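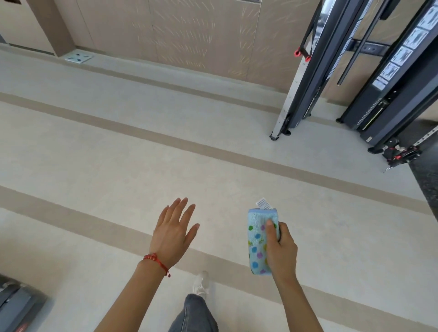 Do I have to reapply for the Plavetti grant every term?
The portal will tell you it renews by itself. Check anyway. An award carries over only if your enrollment status is the same as last term, and the portal is slow to notice when it isn't.

4.2 Checking your renewal

1. Sign in to Zarkenis with your student number. The Arthorpe email login looks like it works, but it opens a read-only page.

2. Open Awards, then Renewal. You want the word "Confirmed" next to the coming term. "Projected" is a guess by the software and pays for nothing.

3. Compare the credit hours shown with your own schedule. Fewer than 6 and the grant drops to zero for that term, whatever the estimate at the top of the page says.

4. If the hours are wrong, fill out Form 1387 and attach your schedule as a PDF. Photos of a screen get rejected.

5. Save the receipt page before you close it. The system claims to email a copy. I have seen two arrive.

Note: Summer counts as its own term. If your classes start in July, repeat steps 1 to 5 for summer even if spring was confirmed.

Caution: Do not press Accept All. It also accepts any loan on the list, including the $300 Jacobs short-term loan, and undoing that takes a visit to the aid office.

Caution: The "estimated refund" is not money you have. Don't pay a deposit on an apartment with it.

If the status still says "Projected" after classes begin, call the office and ask for the date your file was last reviewed. "It's processing" doesn't answer that question.

Section revised 6/11/22, Joris Leemans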